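Home | Cases & Storage | Surface Covers | Hand Tools | Support

Sterard Moulded Tool Case, Grey, with Printed Surface Cover

Last updated 1/29/25

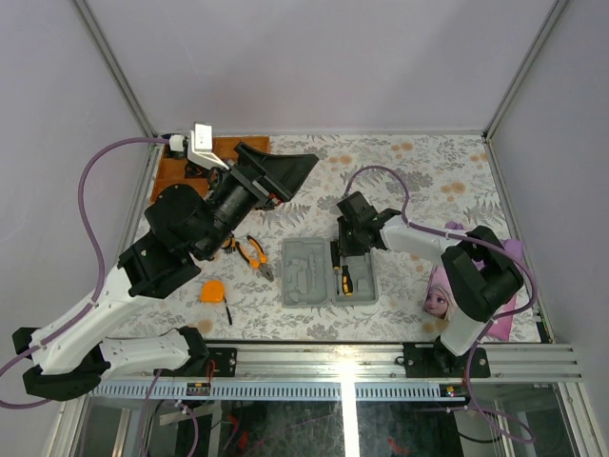
Leidy Quintero
Product Editor, Bench and Storage, Prillthorpe

The Sterard case is a two-part moulded case for hand tools. It opens flat, with the halves side by side, so both sets of recesses can be reached from the same position. Colour is grey throughout the range. Prillthorpe supplies it alone or with a printed surface cover.

Case

The recesses are formed as part of each half. There are no separate trays or foam inserts to replace. Each recess is shaped to a particular tool outline, and tools of a different pattern may sit proud and stop the case closing. Check handle diameter as well as overall length before ordering for an existing set.

Screwdrivers lie flat. Where a recess has a wider end, the handle goes in that end and the shaft lies along the narrow channel. The tool should drop in under its own weight. If it has to be pushed, it is the wrong size for the recess or there is swarf underneath.

The case needs clear space for both halves when open. It should not be left with one half hanging over the front of a bench, as this puts load on the join. Close it before moving it.

Surface cover

The cover has a white ground printed with grey leaves, fern fronds and blossoms, with tan-orange flowers scattered between them. The pattern has no marked centre and can be laid either way round. Dropped screws and bits show up well on the white areas and less well on the flowers.

Lay the cover on a flat, dry surface and smooth it from the middle outwards. Trim with a knife and straight edge, leaving the final cut until the cover has been down overnight. It is a light-duty cover and is not intended for cutting on, soldering or hot glue.

Part numbers

Case, grey, no tools: 58
Case with surface cover: 17
Surface cover only: 99

Tools are not included with any of these. The cover under part 99 is the same print as the one in the set.

Cleaning

Wipe the case with a damp cloth and mild washing-up liquid. Use a soft brush for the corners of the recesses. Do not use thinners or brake cleaner on either product. Leave the case open until dry, particularly if steel tools are going back into it. The cover can be wiped in place but should not be machine washed.

Changes to this page

The note on trimming was rewritten in June after customers reported that covers cut straight from the roll ended up short at the front edge. Part 8, the earlier case, is discontinued. Its recesses were laid out differently and its halves cannot be paired with those of the current case.

Orders and returns: use the form under Support and quote the part number.

17 shares | 8 comments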